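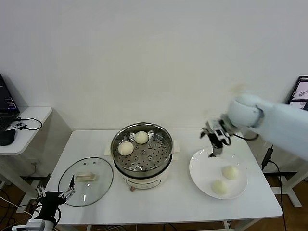

Ticket 335 - Trivdale cell, bun transfer: grip width drifts between picks
Last updated: July
Reading time: 3 min

Reported by Karim Kabbaj. The right arm closes 6 mm too far on some picks and dents the bun. Setpoint is 38 mm. The fault appears only after a restart of the Wedura controller.
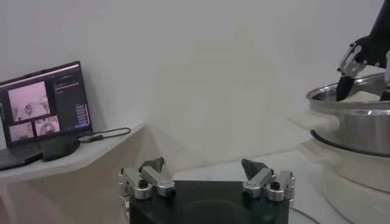

Achterberg Household Automation Group, Vestevville

Martti Harju reviewed the wrist view and asked that the fingertips be re-zeroed before each run. Status: open.

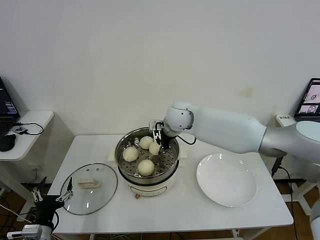
Readiness for unattended kitchen use remains unproven. A person can empty a steamer without thinking about finger width, and the arm cannot do so yet. The next test is to start with four buns in the basket and the plate empty - no manual correction permitted. Results are to be entered on this ticket by Mr. Kabbaj.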